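Robot Learning from Demonstration
Course handout, Unit 4: Collecting demonstrations with hand-held grippers
Hengate Laboratory Course

4.1 Purpose of the unit

Students are required to record demonstrations of a simple task without a robot being present. The operator carries a gripper in each hand and performs the task directly. Each gripper has its own camera, and the recorded movement is later converted into commands for the arm. Teaching by remote control is treated in Unit 5, where the Zultia station will be used.

4.2 Before recording

The operator puts on the head camera first and then takes up the grippers. Jaws are opened and closed fully at the start of every recording. Printed square markers must be kept clean and must not be covered by the fingers or by a sleeve.

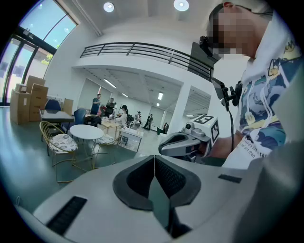 Jana Lenz asks that the opening movement be made slowly, as hurried starts were the commonest fault in the January set. She would also have operators practise the whole task twice before any recording is kept.

4.3 Size of the set

The reference set for this unit was planned at 1000 demonstrations. After checking, 879 were accepted. Each group of 2 students is expected to hand in 100, including those they consider poor, with a short note on any that were stopped early. Recordings in which the operator pauses to talk should be marked as such and not deleted.

4.4 Submission

Files are to be placed in the Sokham folder by noon on Tuesday. Questions about marking should be sent to Nikola Ristić. Grippers are returned to the charging shelf with the jaws open.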